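Getting a Grip on the Broom
7/2/22

Samah Badawi keeps her grippers in a fishing tackle box. She flips it open on the hallway floor and out they come, one after another, like lures: soft ones, stubby ones, a pair with fingers so thin you'd worry about handing them a coffee mug. "Pick one," she says. I pick the wrong one, and that's how my education begins.

Badawi and her colleague Zübeyde Kırmızıgül run the test side of Grovden, a small shop that puts robot hands through household chores and writes up how they do. This summer's question sounds almost silly. Which gripper can hold a broom? They have two finalists on a pair of arms, the Collura and the Bensaid, and I was lucky enough to spend two days watching them go at it.

I'd assumed the hard part of sweeping would be seeing the dirt. Nope! It's the handle. A broom handle is thin and smooth, and the moment the bristles drag on the floor the whole stick wants to twist. Your own hand fixes this without asking you. A gripper has to get it right with whatever fingers it was given, and a gripper that is wonderful at lifting boxes can let a broom spin like a barber pole.

The Collura has parallel jaws, flat pads, and a lovely quick close. It grabbed the handle on the first try every time I saw it, and then the broom head would slowly turn sideways until it was sweeping with its corner. Kırmızıgül tried wrapping the pads in bicycle tape, which helped a lot on short strokes and hardly at all on long ones. She still likes it best for the dustpan, where the job is mostly to hold still.

The Bensaid is the fussier hand. Its fingers are jointed, so they fold around a handle, and they need to come in at the right angle or they pinch the wood and push it away. Setting that angle took most of my first morning. But once it has hold - and I found myself leaning in every time - the broom stays put, and the stroke looks startlingly like a person's.

Then there's the business of two arms at once. One sweeps, one holds the pan, and they have to agree on where the floor is. 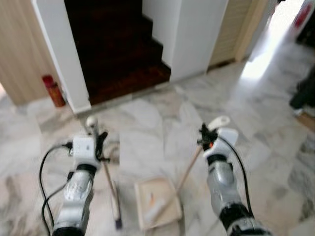

Both arms run off a single Grusden controller, and Badawi is frank that she fought with it for weeks. Her trouble was timing. If the pan arm settles even a little late, the broom shoves the pan along the floor and everything goes with it. Her fix was to have the pan arm press down gently and wait, and let the broom do all the moving. I watched 11 runs set up that way and was grinning by the third.

Grovden has logged 900 strokes so far across both grippers, and the notebook makes great reading if you enjoy complaints. "Turned again." "Good, good, good, dropped." One page just says "crumbs" with a line under it. Kırmızıgül wants 7 more handles in the mix before she signs off on anything, including a fat plastic one and an old mop pole with the paint coming off.

Which would I buy? For sweeping, the Bensaid, and I'd budget a patient morning for setup. For nearly everything else in the tackle box's line of work I'd lean toward the Collura, tape and all. Badawi wouldn't choose. She was already on the floor again, scattering cracker bits for the next run.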